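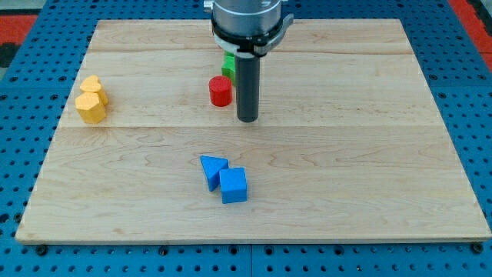 Brimness Tabletop Kit

The Brimness Tabletop Kit is a packaged set of hardware and software for teaching and testing robotic pushing, sold by the firm Tretus. It is supplied for use with an arm the customer already owns and consists of a rod-shaped tool, a wooden work board, a set of colored blocks and a control program named Fosura. The kit is sold mainly to colleges and to small automation teams.

Design

The kit was designed by Līga Eglītis, who had earlier worked on fixtures for packaging lines. Her stated aim was to remove grasping from the task altogether. The arm carries a single straight rod, held vertically with the rounded tip just above the work surface, and moves objects by contact with its side. Control is limited to two axes during normal operation. Height is set once at calibration and then held.

The board is pale maple and is meant to lie flat on a perforated metal table. Tretus recommends checking it for level after any change of room, as a slope across the board changes how far a block travels after contact.

Blocks

Blocks are plain prisms in solid colors. Shapes include a cube, a cylinder, a triangle, a pentagon and a heart, and the colors in use are red, yellow, blue and green. Two blocks may share a color, so an instruction such as "push the blue cube away from the blue triangle" must be resolved by shape. The cylinder is regarded as the hardest piece to steer, as the rod tends to slip around its side. Replacement blocks are sold singly.

Software

Fosura accepts typed instructions or input from a hand controller, and records both together with the arm position. Version 7 added a pause function that lifts the rod clear of the board before the arm is released. Earlier versions stopped the arm in place, and a block resting against the rod could be dragged when the arm was next powered.

The program ships with 34 practice tasks. These range from separating two touching blocks to sorting a full board by color. Users can add tasks in a plain text file - the format is documented in the manual but is not checked for errors on loading.

Reception

A review by Merike Stankevičius for the trade newsletter Howells, published on 3 Sep 2025, ran the kit through 126 trials over eight working days. The review praised the mounting of the rod and the short setup time. It criticized the calibration routine, which has to be repeated in full if a single point is rejected, and the lack of a spare rod in the box. Stankevičius also found that blocks pushed close to the edge of the board were often out of reach of a useful angle, and had to be moved back by hand.

Tretus has since listed the rod as a separate part. A shorter calibration routine is planned for April.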